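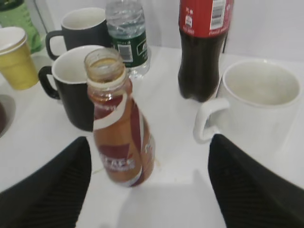 OPINION / LOCAL LIFE

Bring back the bottle deposit. And make it hurt a little

By Rin Kudo

Ten cents. That's what my grandmother got for a glass bottle at the corner store in Nirmont, and she walked them back every single time. In sleet. With a bad hip. Ten cents bought something then.

Our deposit is a nickel, same as when I was in grade school, and only on beer and soda. Tea doesn't count. Water doesn't count. Sports drinks, juice, the cold coffee everybody carries into the office now, none of it counts. The law was written for a fridge that nobody owns anymore.

So the bottles go where you'd expect. I live two blocks up from the river in Inskip and I walk the dog there before work, 6:30 or so, and in January with the weeds down you see all of it. Caps, labels, bottles with a third of the drink still in them. Last winter the school's river club picked up 2,724 containers between the boat ramp and the rail bridge. They sorted them too, bless them. 887 had a deposit. The rest were worth zero to anyone, and that is the whole argument right there, I could stop typing.

But I'll go on becuase the grocers have a letter out. Wayne Staniforth, who owns the two markets on Canal Street, wrote in this paper that a bigger deposit is "a tax on thirst." Good line. It's wrong. You get a deposit back. I have never once gotten a tax back for carrying it to the store in a bag.

He does have a point about space. His back room is tiny, I've seen it, and sticky returns bring wasps. Fine. Then don't make him do it. Ostomora put return machines in the parking lot by the library and the stores there don't touch a bottle. Sernotport did the same at the ferry landing. My sister lives there and her kids fight over who gets to feed the machine. They're saving for a trampoline. Good luck to my sister.

What I want is simple enough. A quarter on everything with a screw top. Machines in public lots, paid for out of the deposits people don't claim. The town keeps that money now and spends it on I don't know what, I asked twice and got a PDF.

Will a quarter annoy people? Yes, me included. I buy a lot of iced tea. I leave half of it in the car and it rolls under the seat. At a nickel it can stay there til spring. At a quarter I'm going in after it.

The council takes up the rate next month, 7 p.m., upstairs room. They've put it after the parking permits so eat first.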